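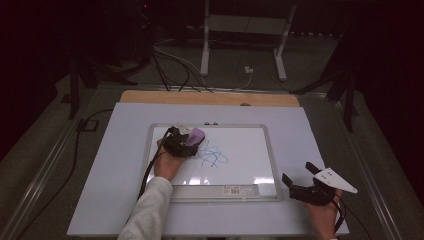

Small whiteboard with blue marker on its surface.

Lirnar Stelness Quadcopter: Equipment Review
Reviewed by Marisa Bianchini, 2/18/24

The Stelness is a folding camera drone intended for first-time pilots. Our office flew the standard kit at the Onano field site over 11 flights, with Chun-hung Tsao serving as second pilot.

Hover was steady in light wind, and the return-to-home function landed the aircraft within eight feet of its launch point on every attempt. Video remained clear to a distance of 300 feet. Beyond that, the live feed dropped frames — the recorded file was not affected.

The battery latch is the weak point. It requires firm pressure to close, and the status light turns green before the latch is fully seated. Pilots should check it by hand before each takeoff. Replacement propellers are sold only in sets of eight.

The Stelness is recommended for training use. It is not recommended for survey work.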